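Under the Desk: Fitting a Small Refrigerator into a Shared Study Room

Student project report, Interior Environments stream, Clarndale campus
Reading time: 6 min

1. Background

The study room on the ground floor of the Clarndale building measures a little over three metres on its short side. It holds one long desk, a parquet floor and a refrigerator. The refrigerator was added in March after students asked for somewhere to keep drinks and lunches without walking to the main kitchen, a return trip of 311 metres by the covered path.

The project brief asked for an assessment of whether the present arrangement of desk and refrigerator is workable, and for a recommendation that could be carried out within a budget of $700. Structural changes, new power outlets and replacement of the flooring were excluded.

2. Existing conditions

The desk is white, with rounded corners and a front edge that curves gently along its length. It runs back toward the far wall. The refrigerator is tucked in at the far end, which leaves the long side of the room clear for walking and puts the coldest storage in the least accessible position. The desk cannot be shortened. Its supports are fixed, and the manufacturer (Hondov) does not supply a shorter top for this frame.

The curved front edge was considered separately. It gives a seated person slightly more clearance in the centre of the desk, and it also means that any measurement of free floor taken from the desk has to state the point from which it was taken. All of our measurements were taken from the corner nearest the refrigerator.

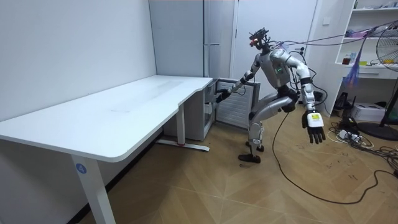

Figure 1. Desk, parquet floor and mini refrigerator with the door open.

3. Method

Three questions were examined:

a) How much floor does the open door occupy, and does it obstruct the path along the desk?
b) At what height does a person have to reach to take an item from the lower compartment?
c) Are items stored on their side easier or harder to retrieve than items stored upright?

Door swing was marked on the floor with masking tape at ten-degree intervals. Reach was measured with a steel tape from the floor to the centre of the grip. Retrieval was timed by stopwatch from first contact with the door to the item clearing the compartment. A total of 100 retrievals were recorded, divided evenly between bottles stored upright and bottles stored on their side. Trials in which the door had not been fully closed beforehand were discarded and repeated.

The bottles were ordinary plastic drink bottles. Glass was excluded on the instruction of the building office.

4. Results

4.1 Door swing

With the door fully open, 44 centimetres of clear floor remained at the narrowest point. This is enough for one person to pass sideways and insufficient for a person carrying a tray. At half swing the path was acceptable, but the inner face of the door then blocked part of the opening and the lower compartment could not be emptied properly.

4.2 Reach height

The lower compartment requires the user to stoop or kneel. Users who stood close to the desk tended to rest one hand on the tabletop for support. The rounded corner was an advantage in this respect, as a square corner in the same position would be at hip height for a person rising from a crouch.

4.3 Orientation of bottles

Bottles stored upright were retrieved faster when the compartment was otherwise empty. As the compartment filled, the result reversed. An upright bottle at the back could be reached only by moving those in front of it, while a bottle lying across the compartment could be gripped around the body and lifted in one movement. The raised rim at the front of the bin prevented the bottles from rolling out when the door was opened. 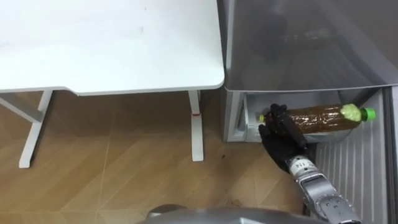 According to Bustamante, who read the draft of this section, the comparison is unfair to upright storage, given that the wider bottles were never tested upright in a full compartment, and the conclusion should be limited to the sizes used.

The objection is accepted. The finding applies to bottles that fit across the compartment with the cap on. Taller bottles have to be placed diagonally, and this uses more of the bin than it saves.

5. Options considered

Option A: Rotate the refrigerator a quarter turn so that the door opens toward the wall. Rejected. The door would strike the skirting before reaching half swing.

Option B: Raise the refrigerator on a plinth. Rejected for the present position, as there is not enough height below the tabletop.

Option C: Move the desk toward the near wall and stand the refrigerator clear of its far end, on a low plinth. This brings the lower compartment up to a more comfortable height and removes the door from the narrowest part of the path. The plinth can be built in the workshop. Materials were priced through Filtier and fall within the budget, including felt pads to protect the parquet.

Option D: Leave the arrangement unchanged and relocate heavy or frequently used items to the upper part of the refrigerator. This costs nothing and could be done immediately.

6. Recommendation

Option C is recommended, with Option D adopted in the interim. Drink bottles should be stored on their side in the lower compartment, with caps facing the same way. The tape markings should stay on the floor until the desk has been moved, and then be removed with a plastic scraper, as a metal blade will score the finish.

7. Limitations

The trials were carried out by members of the project group only, all of whom already knew where the bottles were. Condensation was not measured. Noise from the compressor was noticed during quiet study but lay outside the brief. The colour of the felt pads has not been settled with the building office.

Comments (3)

parquet_pat
Did you check ventilation behind the unit? Ours was pushed hard against a wall under a bench and ran constantly all summer. The manual wanted a gap on both sides.

M.
Agree with Option D as a stopgap. We did the same in the share kitchen on level two and people stopped leaving the door hanging open while they dug around at the bottom.

lowshelf
Caps facing the same way lasted one afternoon in our room. Would like to see the dimensions of the plinth if the group still has the drawing.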